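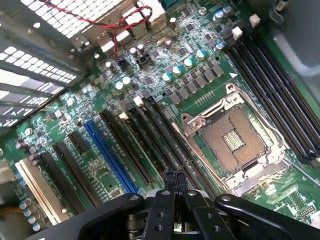

Fig. 4. The empty CPU socket with its metal frame raised, and the memory slots alongside.

Bellis Hardware Basics, Unit 4: Getting to Know the Socket

Welcome back, everyone, and please don't worry if last Sunday's reading felt heavy (it runs to page 217, and I know it's a slog!). Today we slow down and spend a good 20 minutes just looking before anyone picks up a part.

The fine contacts in the socket are the most delicate thing you'll meet in this course, so keep fingers, sleeves and screwdrivers well away from them. A bent pin is a miserable thing to straighten. Hold a processor by its edges, match the corner marks, and let it settle in under its own weight.

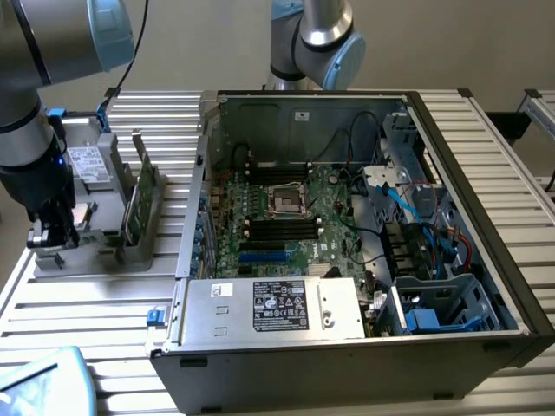
Once you're comfortable with the socket, work your way outward and name what you find: memory slots, expansion slots, power supply, drive bays. Trace each cable with your eyes before you touch it, and sketch the layout on your Trolix worksheet. Rough sketches are fine, mine always are!

For next time, please read pages 217 to 290.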